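Members wanted — Tranora robot club, Hidwood

We've got room for 6 more before the October round of the Cludeo student contest. Simulation class, so no hardware to buy. Two arms, one stone counter, a lot of bottles and small stuff on top to reach for without knocking everyting over. 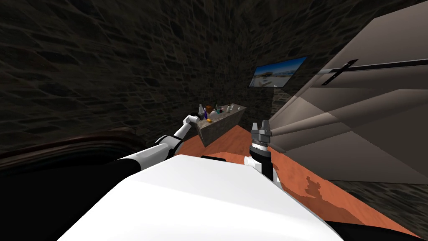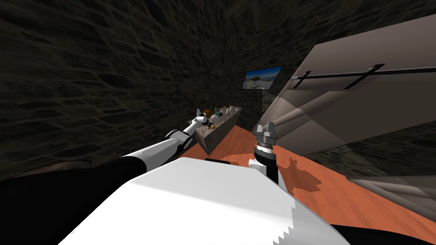
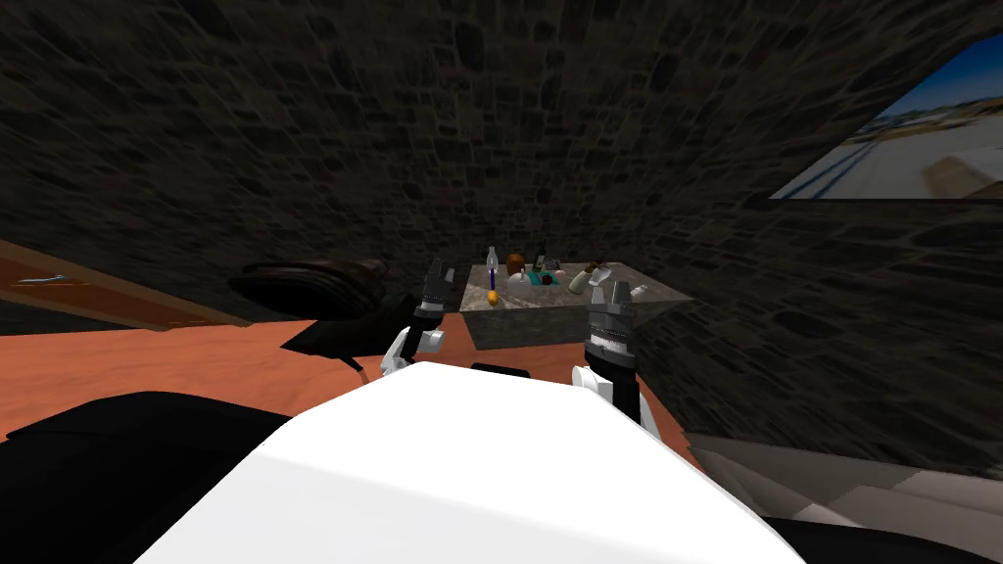
Same simulated room in all three, stone walls and all.

One member from last year, Tesfamariam, says the first month is mostly getting the grippers to stop where you told them, and that you should come anyway if you've never coded, as half the group hadn't.

Need: a laptop, 3 hours a week, patience. Good at spotting why an arm is twisted the wrong way? Even better. Prize is 300 for the team, goes on snacks and a better graphics card fund.

Send a few lines to the club desk by 14 August 2019. No CV, dont bother.

Related
Contest rules, Cludeo student round
Club room key list
Beginners' coding evening, Hidwood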